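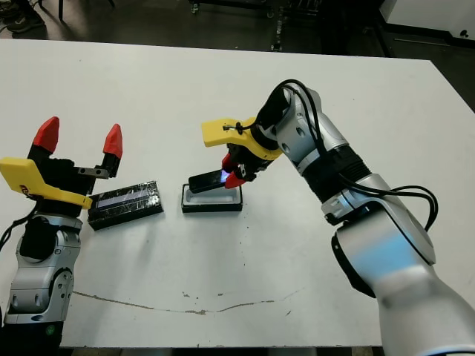 Figure 1. The packing table, with the black tray in the middle and a phone just over it.

Project Report: A Better Way to Pack Phones
Apr 1, 2025

So my project this term was about packing, and I know how that sounds. I picked it after my summer job in July at Skotcombe, a small shop that sells used phones by mail. I spent a lot of hours putting phones in boxes there, and I kept thinking the boxes were the worst part of the whole thing (too big, too much filler, and the phone slid around anyway). When we had to choose a topic I already had mine!

My question was pretty simple. Does a fitted tray make packing quicker and neater than wrapping a phone and dropping it in a box? I compared the two on the big white table in our workroom, which I liked a lot because everything dark shows up on it right away. You never lose a phone on a white table.

The tray is black with raised edges and a white inside that sits lower than the rim. It's shaped for a phone, so there's really only one sensible way to lay one in. I ordered a pack of 40 trays from Ratville and spent more of my budget than I planned, but they all matched, and with the cheaper ones I looked at first I wasn't so sure.

For the timing I packed in rounds of 10 phones, first the old way and then with trays. I did a practice round for each and threw those times out. A full round the old way took me 588 seconds on my best try, and most of that was fighting with the tape. Tape sticks to itself, then to your sleeve, then finally to the thing you wanted. The tray rounds were shorter every time, and I was less grumpy at the end of them, though I didn't have a column for that.

One thing surprised me. The angle you come in at matters more than speed. If you bring the phone down tilted, one end touches the rim first and you have to back up and try again. Coming in level and slow was faster overall. I wrote "SLOW DOWN" on the top of my notes after the second round and it helped.

I also did a rough estimate for Skotcombe. They packed 3,820 phones last year, so even a few seconds saved on each one adds up to real hours. I left the cost of the trays out of that number and I should go back and put it in.

Problems: I was the only packer, so I got better as I went along, and the tray rounds came second. Next time I'd switch the order halfway through. I'd also like to try the Brotside trays, which have a softer rim, and see if the tilt problem goes away.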